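Do you need a bigger number on the box? Notes for a talk on home Wi-Fi

Anathi Nkuna
Engelbrecht branch library, downstairs room
April 4, 2024

These are the notes I talk from. Where it says PAUSE I stop for questions. Where it says SKIP I will probably skip.

Opening

Start with the box. Hold it up, let them read the front. It's a Clorer router and the front of the box says 4000 in type bigger than the name of the company. Ask what people think the number means. Somebody will say speed. Ask: speed of what, to where?

Then the answer. It is the top rate of each radio in the router, added together. Your laptop doesn't use the radios added together. It normally picks one band and stays on it until something makes it move. So the sum on the box describes a thing your laptop never does.

Then my own number. Same router, same table, laptop next to it, late evening, no one else using it: 354 megabits per second. I was copying a file from a computer wired to the router, so the internet wasn't involved at all. I don't think that's a bad result. It's plenty for anything I do. My complaint is with the front of the box.

Don't get sidetracked into whether it's legal. Last time I lost a lot of the session to that. The fine print says "theoretical" and that's the end of it as far as I know, and I'm not a lawyer.

What you're paying for and where it goes

Draw the chain on the board: the company's line coming into the house, the modem, the router, the air, the device. The slowest piece sets the pace. If your plan from Pitell is a slow plan, a faster router gives you a slow plan with a nicer looking router in front of it.

People resist this. They've had the experience of buying a new router and everything feeling faster. I believe them that it felt faster. Ask what else changed the same day. Very often they unplugged the modem and plugged it back in, moved the whole thing out from behind the TV, and put in a new password that knocked off every old gadget that had been hanging on to the network. Any of those can do it, and they're all free.

The test I want them to do at home:

Plug a computer straight into the router with a cable. Run a speed test. Write it down.
Unplug the cable, stay in the same chair, use Wi-Fi. Run the same test. Write it down.
Go to the room that's giving you trouble. Same test, same computer.

If the first result is bad, stop there. Your Wi-Fi may be fine or it may be terrible, but you can't tell yet, and no Wi-Fi purchase will help. Call the company. If the first is good and the second is bad, look at the router or at the computer. If only the third is bad you have a distance and walls problem, and that's the rest of the talk.

Say this slowly: use the same device for each test. People test the wired one on a desktop and the wireless one on an old phone and then blame the hallway.

SKIP: speed test sites and whether providers treat them kindly. I've heard it claimed. I've never managed to show it myself.

PAUSE

Walls, water, mirrors

Radio goes through drywall pretty well and through brick, concrete and tile badly. Metal stops it or bounces it. A big mirror has metal on the back. A fish tank is a lot of water, and water soaks it up. The refrigerator is a metal cabinet, and I keep being shown routers that live on top of one.

The slower band reaches farther. The faster band drops off sooner and minds walls more. I mention it for one reason: the advice "always use the fast one" is wrong in the back bedroom. Many routers now hide the choice and give both bands the same name, and then the device decides. Devices decide badly. Phones in particular like to hang on to a weak signal for far too long.

Placement. Out in the open, up off the floor, toward the middle of the home. I know the cable comes in at the corner of the living room, it does in mine too. A longer cable between modem and router costs very little next to any of the gadgets I'm about to be rude about. I moved mine 20 feet with a plain cable tucked along the baseboard, and the kitchen stopped being a problem.

Antennas, if it has them. There's a lot of folk wisdom about angles. Pointing one straight at the room you care about is usually wrong, as that kind of antenna sends least out of its tip. Upright is fine. If somebody tells you they gained a bar by tilting, ask them to tilt it back and check if the bar goes away. Bars are drawn by each phone maker however they like.

Things people put on routers: foil, soda cans, a mixing bowl. These do change the signal. They take it from one side of the home and give it to the other, and it's a guess which side your neighbor is on.

Extenders

I own an extender, and I bought it before I knew how they work, so no judgment in here.

The basic cheap kind listens and repeats. It talks to your router and to your laptop on the same radio, taking turns, so you can lose up to half of what was there before you count anything else. Better ones have separate radios for each side and lose less.

The common mistake is to plug it in where the Wi-Fi is bad. It needs to go where the Wi-Fi is still good. An extender in a dead room gives you full bars and nothing behind them, and full bars are very convincing. I think that accounts for a good share of the five-star reviews. They're written on the first evening.

My own results with the Clorer extender, set up last July: better than nothing in the spare room, worse than the long cable. It's in a drawer now.

Mesh kits

Expect the Lorkura question, somebody has always just seen the ad. What I can say about it is what I can say about any of these kits. Several boxes, one network name, an app that wants an account. They do tend to hand your phone from box to box more smoothly than an extender does. If the boxes talk to each other through the air, they share the same trouble extenders have, and the same rule about placement applies. If you can run a cable between them, do it, and most of the trouble goes away.

Coverage claims on these boxes are given as floor area. Whose floor? I've looked for how that's measured on every box I've picked up, and I haven't found it printed. An open barn and an old brick row house with the same floor area are different jobs.

In a small apartment I'd be suspicious of anyone selling you the pack with the most boxes. Too many of them close together get in each other's way, and the phone gets to choose badly among more options. Start with 2 if you start at all, and keep the receipt.

Ask about the app before you buy. Can you set it up without an account? Does it still work if the company closes? Which features turn into a subscription after the trial? The shop won't know. The manual sometimes does, and manuals are usually up on the maker's site as a free download.

PAUSE

Just run a wire

This is the part they didn't come for. If a thing doesn't move - TV, desktop, game console, printer - put it on a cable if there's any decent way to. It gets steadier, and it also leaves the air to the things that do move. You don't need the thick expensive cable with gold ends. The ordinary sort from the hardware store is fine for any run inside a normal house. I've yet to see a home where the fancy one made a difference I could measure, and I have tried, mostly out of spite.

If drilling is out (renters), there are adapters that use the electrical wiring and adapters that use old TV coax. My view on the electrical ones: sometimes good, sometimes useless, impossible to predict, buy only where you can return them. Never through a surge strip, straight into the wall. The coax ones are far more dependable if you have the outlets in the right rooms, and hardly anyone brings them up.

Questions I usually get

Is it dangerous to leave it on at night? No. Turn it off if you like the quiet.

Should I pay Pitell for their "whole home" add-on? Do the three tests first. Then ask them what they do if it doesn't fix the room, and get that in writing. It's a monthly charge, so multiply it out over a few years before you say yes.

Do I need the newest kind of Wi-Fi? Your router can only use it with devices that have it too. Look at what you own. Mine don't.

My neighbor's networks show up in the list, are they slowing me down? They can, in a building with a lot of units. Try another channel and test again. If the number doesn't change, put it back and stop thinking about it.

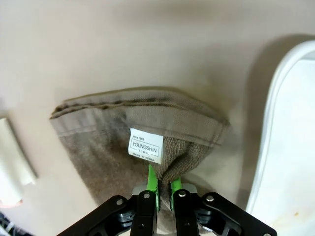
Reading time: 20 minutes, read aloud with the pauses

A few additions after the session. I was asked whether a router should be restarted on a schedule. I said no and got some pushback. If yours needs it every week, I'd check for a firmware update and feel if the case is hot, and after that I'd suspect the router. A timer on the outlet only hides the problem.

Also, I was too hard on the electrical wiring adapters, according to a man in the back row who has used his for years. Fine. His work. I'd still keep the receipt.

The test sheet is at the front desk at Engelbrecht. It has space for the wired result, the same-chair result and the bad room, and a line for the name of the device, which please fill in.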